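From: Snædís Laxdal
To: cell-practice list
Subject: Re: [cell-practice] Draft rule 4, pointed tools in shared bins
Date: June 16, 2018

Heiðrún Grímsdóttir wrote:

> Rule 4 as it stands says "sharp tools must be guarded before handling."
> At Torenari we read that as knives and blades. Bent reads it as anything
> with a point. Can we settle on one wording before the August revision?
> Also, does it matter which way the tool lies when the arm lets go of it?

I'm with Bent on this. A screwdriver shaft can go through a glove as easily as a scriber can, and people reach into bins without looking. My suggested text:

**4.1** Any tool with a point or an edge counts as sharp.

**4.2** The arm releases a pointed tool inside the bin, below the rim, with the shaft lying across the bin. It must not be left leaning on a wall with the point up.

**4.3** No hands in the bin until the gripper is open and the arm is back at its park position.
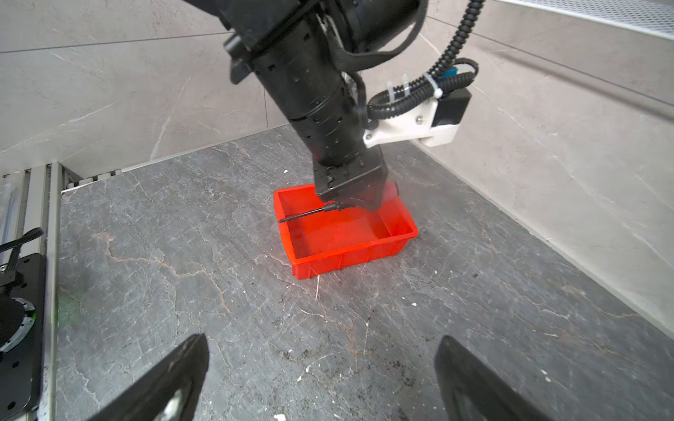
On 4.2, I would leave out any drop height. Grethe Lund wanted 60 mm, but our bins at Flurkden aren't the same depth as the ones at Torenari, and a number will only get argued over. "Below the rim" can be checked by eye.

Cables belong in rule 6, not here. I would still like a line there saying that conduit has to be tied to the arm at two points or more, and that the ties get looked at before each shift -- we have it on our own checklist already and it takes no time.

Two arms working at one bin is still open. My view is that only one may be moving inside the rim at any time. Please send objections to the list, not to me.

Snædís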